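Drovano Approves Equipment Plan for Garment-Handling Program 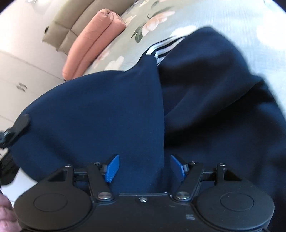
The Drovano Textile Care Cooperative has approved a two-stage purchasing plan for the equipment used in its garment-handling program, with first orders to be placed in May. The plan covers hand-held grippers, replacement fingertip pads, storage cases and the staff hours needed to keep the tools in service. Under the new schedule, consumable parts will be budgeted separately from the tools themselves. The bright blue textured pads at the fingertips are listed as a supply item, while the black gripper body, with its arms and pivot bolts, is treated as equipment to be kept and repaired. Earlier budgets placed both under a single heading, a practice that the cooperative's finance office said had made yearly costs difficult to compare.

The program records how people pick up, turn and fold clothing in ordinary homes. Its records are used in planning for automated folding stations at the cooperative's laundry sites. Clothing and bedding make up most of the work, and smooth fabrics have been given their own line in the test schedule.

The first stage provides for 18 grippers. A further 21 may be ordered in the second stage, subject to a review of repair records and operator hours. The cooperative has not committed to a supplier for the second order. Bids for the first were received from two firms, Tonton and Jiko, and both were asked to price spare parts for the full term of the agreement as well as the tools.

Hussam Awwad, who oversees purchasing for the program, said the separate parts budget was the most important change in the plan.

"We had a fair idea of what a gripper cost to buy and a poor idea of what it cost to own," Awwad said. "Pads, screws and the hours spent fitting them were charged to whichever account had room. A site manager should be able to see those costs before asking for more tools."

The plan sets aside $2,000 for pads and small hardware in the first stage. An additional $800 has been reserved for carrying cases and labels. Unspent money in either account will carry over to the second stage and may not be used for new grippers.

Sites will be required to keep a service log for each tool. Entries are to include the date a pad was replaced, the type of fabric being handled at the time and any looseness reported in the arms. Tools used in pairs will be logged individually. Managers may request an early replacement if the log supports it.

Training will be provided by Alemayehu, the firm that prepared the program's current operator manual. Sessions will cover fitting pads, checking fasteners and packing tools for travel between homes. Operators who have already completed the basic course will need to attend only the maintenance session.

Site managers must submit their requests for first-stage equipment by noon on Thursday. Requests should state the number of active operators, the tools now in use and any repairs outstanding. Forms are available from the purchasing office at Drovano.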